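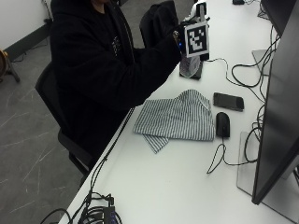 Interviews > Work and Home > Shared Desks

One Long Desk and a Rule About Laundry

The owner of Tunlow, a small shared office above a print shop, would prefer not to be named. "Put the desks in it," she said. "People come for the desks." She has run the place for six years and before that worked from her kitchen table, which she describes as a bad desk with good coffee.

The desks at Tunlow are long and white. She bought them secondhand from a firm called Ekeck when it moved out of its building, along with most of the monitors. Getting them up the stairs took 2 days. One still has a dent in the underside from the banister.

"I wanted long ones. With small desks, everybody puts up a wall of stuff on day one. With a long one you have to look at your neighbor's things, so you get a little more careful about your own."

What ends up on them is a mixture. She mentioned phones, glasses of water, chargers and a lot of clothes. The clothes surprised her at first. People change after biking in, or they stop at the laundromat on the corner and bring the bag upstairs. She used to ask them to keep it off the desks and then gave up on that.

"A folded shirt on a desk doesn't bother me. A shirt in a ball does. So the rule is, if it's on the desk, it's folded. I don't care how well."

She folds her own shirts in layers, sleeves in first and then up from the hem. Striped ones are easiest, she said, as you can line up the stripes and see right away if you've gone crooked. A sleeve usually gets out anyway. She leaves it.

The other rule is about glasses. Every glass goes on a coaster. She bought 50 dark square ones the first December and has 21 left. "They go home in bags. I don't think people mean to take them." She would also like glasses kept away from keyboards, but she has not made that a rule, and she said she breaks it herself most mornings.

I asked about the cables. She laughed and said everyone asks about the cables.

"I've tried ties, I've tried the trays that screw on underneath, I've tried tape. It lasts until somebody needs to move a screen. Then it all comes down behind the desk again and hangs there." A company called Nudier quoted her for proper channels along the back edge. She thought the price was fair but has put the money into chairs for now – black office chairs with armrests, bought a few at a time.

Bags are the one thing she has no answer for. There are hooks by the door and hardly anyone uses them. "They want the backpack where they can reach it. It goes on the chair, behind them, and then they sit on the front half of the seat all day and tell me their back hurts."

She is now looking at a second room across the street, in the old Dambrauskienė building. It has better windows and a worse floor. If she takes it, she plans to use the same kind of desk, with the outlets put in the middle of the room this time. She has already measured the stairs.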